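Call for Participants: Household Drinking Container Use and Cleaning Study

Telberg Consumer Testing, Illen site
Study reference: Trorance 17
Applications close 28th January

Telberg is recruiting adults for a home-use study of reusable drinking containers. The study records how often bottles, travel mugs and insulated flasks are filled, what they are filled with, how long liquid stays in them, and how they are washed. Results will be used to revise the cleaning instructions that our clients print on packaging.

Who can apply

Applicants must be 18 or older and live within the Illen or Kavanagh delivery areas. You must use a reusable container at least four days a week, at home or at work. Households may enter more than one adult, but each adult completes a separate log and uses separate containers.

You cannot take part if you work for a manufacturer or retailer of kitchenware, if you have taken part in another Telberg home-use study since last April, or if you have a known sensitivity to silicone or stainless steel. Applicants who are immunocompromised are asked not to apply, as one stage of the study involves extended intervals between washes.

What is involved

The study lasts 9 weeks. In the first week you use your own containers and keep a baseline log. At the start of the second week you receive a set of containers by courier. You then use the set in place of your own until the end of the study.

The log is completed once a day on paper or through a web form. Each entry takes two to three minutes. Record the container code, the type of drink, the fill time, the time the container was emptied, and the washing method. Drinks are entered under one of six headings: water, coffee, tea, milk or milk-based, juice, and other. Carbonated drinks go under "other" with a note.

Swab kits are supplied in weeks three, six and nine. Swab the inside of the lid, the seal and the base of the container in that order, using a new swab for each. Seal the tubes and return them in the prepaid envelope on the same day. Do not wash the container until all three samples have been taken.

Lids with removable seals must be taken apart for washing. A lid that cannot be reassembled should be reported by email and set aside. Replacement parts are sent within two working days.

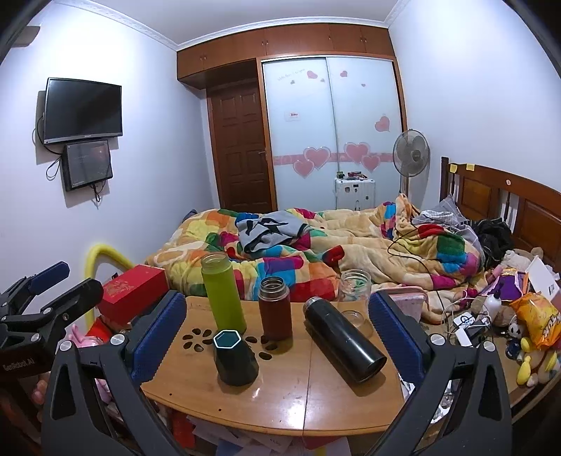

Payment

Participants who complete all stages are paid $300 by bank transfer after the final swab kit is received. Participants who withdraw after the sixth week are paid $120. No payment is made for withdrawal before that point, but postage costs are refunded. Containers may be kept at the end of the study.

Places and selection

There are 200 places. Selection is by household type and by current washing method, so that hand washing and dishwasher use are both represented. Meeting the criteria does not guarantee a place. Applicants who are not selected are placed on a reserve list unless they ask to be removed.

Data

Logs are stored under a participant code. Names and addresses are held separately and deleted once payment has cleared. Swab samples are tested for bacteria and mold only and are destroyed after analysis.

How to apply

Complete the screening form on the Telberg recruitment page and quote Trorance 17. Paper forms are available from the front desk at the Illen site. Please list every reusable container you currently use, with its capacity and the material if known.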